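Section 4. Setting up the wash tray and first rinse

Read this section before connecting the Skilto bench-top produce washer to the water supply. Allow a full morning for the first set-up. You will need a Climix inlet hose, an adjustable spanner and a clean cloth.

4.1 Positioning

1. Put the washer on a level bench within reach of a cold tap and a drain.
2. Screw the front feet in or out until the bubble on the top plate sits in the centre.
3. Leave the lid open while you connect the hose.

Caution: Do not connect the washer to a hot tap. Hot water will warp the spray arm and is not covered by the warranty.

4.2 Connecting the water

1. Turn the tap off at the wall.
2. Push the rubber washer into the hose nut and thread the nut on by hand.
3. Tighten a quarter turn with the spanner. Do not use thread tape.
4. Open the tap slowly and check both ends for drips.

Note: If the fitting at your tap is an older Karker type, order adaptor part 757 before you start.

Grapes, cherries and other soft fruit should be washed in a single layer on the low-spray setting. Take off rubber bands and labels first, and discard any split fruit, as juice will colour the rinse water and trip the turbidity sensor. 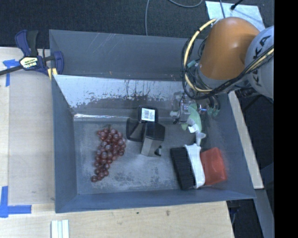

Leafy greens need the high-spray setting and a second rinse. Shake them out over the sink before spinning, and do not fill the basket past the moulded line.

4.3 First rinse

1. Close the lid until the catch clicks.
2. Select programme 8 and press Start. The rinse runs for 261 seconds.
3. When the light turns green, open the lid and wipe the seal dry.
4. Run the programme once more with no produce inside.

The filter cartridge is rated for 4000 litres. Write the month you fitted it on the label inside the door, e.g. September.

Caution: Unplug the washer at the wall before removing the filter cover.

For spare seals and cartridges, write to Viorica Filip at Enache Parts and quote the serial number from the rear panel.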